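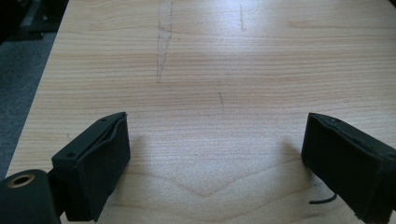

About Vuorinen School

Vuorinen School is an independent evening school of bookkeeping and office practice. It was founded by Dorottya Takács, who taught the first classes in two rented rooms above a print shop. The school now enrolls 292 students a year, most of whom hold full-time jobs while they study.

Our Programs

Courses are offered at three levels. The foundation course covers ledgers, invoices and payroll. The intermediate course adds tax filing and business writing. The advanced certificate takes two years to complete and ends with a written examination and a supervised placement at a local firm – Brukero and Sketen have both taken our students for many years.

Classes meet in the evening and are limited to 14 students. Day classes are held in the summer term only.

The Library

The Fudenano Library holds 3000 volumes on accounting, commercial law and business history. It is open to enrolled students and to graduates, who may borrow up to four books at a time.

Leadership

Dezső Balogh has served as principal since the retirement of Ms. Takács, who remains on the board. He continues to teach the advanced course in cost accounting.

Admissions

Applications for the spring term are accepted through the end of December. Applicants should hold a high school diploma or its equivalent. Fee assistance is available on request from the school office.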